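Toy table opens again at the Ullham house

After the winter break the toy table is back in the small room on the ground floor, next to the coat racks. We start with the same rules as before: you bring what your children do not use any more, you take what they will use, and no money changes hands. If you have nothing to bring, please come anyway. Last year many families came the first time with empty hands and the second time with two full bags.

In the months before the break, 268 toys found a new family. Hilde Bosman has kept the list in the blue notebook, and she asks me to say that the notebook is only for the toys and that she does not write down names. The room holds up to 20 visitors at the same moment, so when it is full, please wait a little in the corridor. There is coffee, and for the children there is apple juice.

What we like to receive

Small things go fastest. Wooden puzzles are nice, but they are often missing one piece and then they stay with us for months. Loose building blocks, cars, animals, toy food and everything that makes a noise find a child almost at once. Parents are perhaps less happy about the last group than the children are, but we do not refuse them.

We put the toys on a cloth with leaves and orange berries, so that small parts do not roll away so easily. A hand clapper with a green handle and a winking face lies there together with two building blocks, and this is a good picture of what we mean by small things. Blocks may come one by one. Toon Aerts sorts them by size into bags, and a bag goes home as one toy.

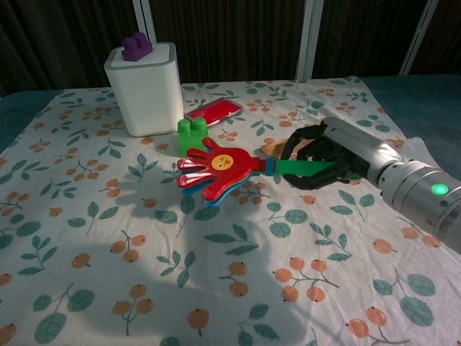

What we cannot take

Please do not bring soft toys this season. We have no good way to wash them, and the cupboard is still full of bears from May. We also cannot take toys with a broken battery cover, bicycle helmets, or anything painted at home when you do not know which paint was used.

Large things are a separate question. A play kitchen or a slide does not fit in the room, but you can write it on a card with your telephone number and hang it on the board beside the door. Last autumn a dolls' house went from Stistville to Prastwood in this way – the two families arranged everything between them and we only lent the rope.

How to prepare your toys

Wash plastic toys in warm water with a little soap and let them dry well, also inside. Take out the batteries and put them in a separate bag. If a game has many pieces, close the box with paper tape, not with the strong brown tape, which pulls the picture off the lid. Write on the tape if something is missing. A game with one pawn too few is still a good game when you know it before you begin.

Helping hands

Pieter Modise and Henk Segers carry the tables in and out, and they would be glad of a third person. It takes less than half an hour each time. We are also looking for someone who can repair small wheels and hinges at home. The tools are here and may be borrowed.

If you want to help, or if you have a question about a toy, speak to me at the table or leave a note in the letter box at number 19.

Lotte Peeters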